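How do you look after a robot that folds towels?

The robot at the Jollura laundry in Dundport has one arm, two fingers and a very small camera on its wrist.

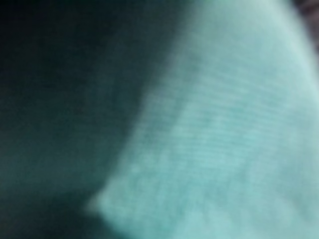
It folds 110 towels an hour and has never once been thanked. What it does get is a clean.

Towels shed fluff, and fluff goes everywhere – into the joints, onto the camera, up the technician's nose. The technician is Manouchehr Fallahi. First he presses the big red stop button, as a robot arm can't say "mind your head".

Next he wipes the camera lens with a soft cloth. (Not his sleeve. He has tried his sleeve.) Then he checks the rubber pads on the fingers. After 1000 towels they go shiny and start dropping things, and he swaps them for new ones.

Last comes a test: 10 towels, folded slowly, with Manouchehr watching. If one comes out looking like a cabbage, he starts again from the lens.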